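Parlow Playroom is looking for a casual play-kitchen assistant
39 shares | 2 comments

Last updated: April

We're a small, cheerful toy kitchen program for preschoolers, and we'd love a patient someone to lay out the play food, wash the plates and mugs, and tidy it all away again when the little ones head home for tea. Strawberries, orange slices, a sauce bottle on a pink plate - if setting a pretend lunch sounds like your sort of morning, do read on!
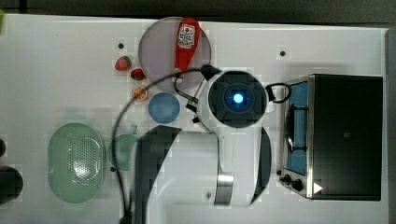
Do I need childcare experience?
None is needed, though you'll want a current working with children check before your first shift.

Shifts are Sunday mornings, with a bit of setting up beforehand and a cuppa afterwards (we do love a chat). Send a few friendly lines about yourself to Deepika Pinto at the front desk, and she'll ring you back for a proper yarn. 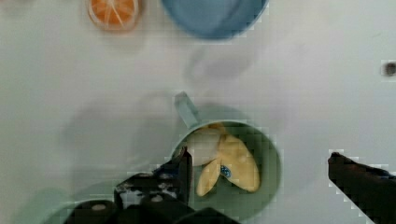 Banana peel in the green mug, orange slice in the clear dish.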